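Nerkport Drama Nights: Your Questions Answered
New to the club, or thinking about joining us for a season? Start with these! 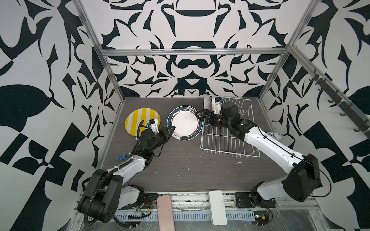

What kinds of dramas do you watch?
Mostly Korean and Turkish series, with a Danish one thrown in when enough members ask for it. We love a slow-burn family saga, and we have a real weakness for a good villain. Right now we're partway through Pekholm, a harbor-town mystery that has the whole room yelling at the screen – in the best way.

When do you meet?
Every Tuesday at 7 p.m. in the upstairs room at the Ondier. We show two episodes with a short tea break in between, then stick around to talk until they want to lock up. We skip the last two weeks of December.

Do I have to start from the first episode?
You'll have more fun if you do, but plenty of people jump in halfway. Ask at the door for the catch-up sheet. It covers who's married to whom, who's lying about it, and which cousin to keep an eye on. Spoilers stop at last week's episode.

Are there subtitles?
Always, in English. We sometimes run a dubbed episode as a bonus, and those nights are a riot, but the main showing is subtitled every time.

What does it cost?
Your first visit is free. After that it's $3 a night, or $11 for a pass that's good for any four nights. The pass doesn't expire, so hang on to it over the summer.

How do you pick the next series?
By vote! Anyone who has come to at least three nights can suggest a title. We show the first episode of the top two picks on the same night and vote again before people head home. Atanasov, the courtroom drama we finished last spring, won by a single vote and ended up being the one people still quote all the time.

Isn't 159 episodes a lot?
You're thinking of The Salt House, and we did finish it, all 159. It took well over a year and we would do it again tomorrow. We've kept to shorter series lately so new people can join at the beginning more often.

Can I talk about the actors on the message board?
Please do! Favorite roles, best haircuts, who should have ended up with whom – all welcome. Keep it about their work and leave their private lives alone. Put SPOILER in the subject line if you've watched ahead.

Can I bring snacks?
Sure, as long as they're quiet ones. Chips in a bowl are fine, chips in a crinkly bag during a confession scene will get you looks. Tea and coffee are on sale downstairs until 9.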